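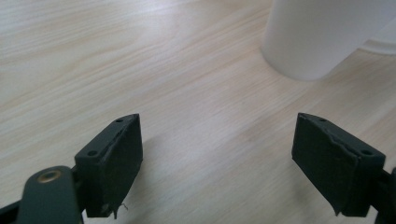 The laminate tabletop is one of the most widely used work surfaces in homes, schools, offices and workshops, and for many people it is the first table they ever sit at and the last one they think about. In its simplest form it is a flat board with a thin decorative layer bonded to the top, printed and pressed so that it looks like wood, stone or a single plain color. Pale wood patterns are among the most familiar. A creamy beige top with fine, wavy grain lines, slightly darker tan against the lighter ground, is typical of the style, and the streaks and soft swirls give the eye something gentle to rest on without making small items hard to find. Such a surface also changes a good deal with the light, looking almost washed out where it is brightest and grayer and cooler where the light falls away.

Construction

Most laminate tops are built in layers. At the center is a core, usually particleboard or fiberboard, which gives the top its thickness and most of its weight. Over this goes the decorative sheet, made from paper soaked in resin, with a clear layer on top to take the daily wear. A second sheet, called a backer, is often glued to the underside. People sometimes take the backer for a bit of needless thrift or fuss, but it does an important job – it helps keep the board from bowing when the air in the room turns damp or dry.

The edges are finished separately. Older tables often have a metal or plastic strip around the outside, while newer ones tend to have a thin band glued on and trimmed flush. The edge is nearly always the first part to show its age, and a top that still looks lovely in the middle may be chipped at the corners where chairs have been pushed against it year after year.

Grain and color

Because the pattern is printed, the maker can choose any wood at all, and can repeat it as often as needed. On a large top the repeat may be noticed by a patient person with a cup of coffee and nothing much to do. Dariusz Olszewski, whose furniture shop in Dukatdale fitted out reading rooms and craft rooms for many years, kept a wall of 196 sample chips and liked to let customers live with a handful of them for a week before choosing. His two best sellers, Fulley and Grollus, were both pale, and he sold them mostly for rooms that faced north.

Light tops have their own small drawbacks. Ink and tea show up quickly, and strong sun through a window can cause glare. A matte finish helps with the second problem, and a desk pad or a cloth helps with both.

Everyday care

A laminate top asks for very little. A soft cloth, warm water and a drop of dish soap will deal with most marks, followed by a dry cloth so that no water sits along the seams. Scouring powder and steel wool should be kept well away, as they dull the finish for good. Hot pans need a trivet, and cutting should be done on a board.

Deep scratches cannot be sanded out as they can on solid wood, for the pattern is only a thin skin over the core. Wax filler sticks in matching colors can hide small chips nicely. The Ifans range of tables, sold for classrooms, came with tops held on by 16 screws, so that a worn one could be lifted off and a new one put down on the same legs.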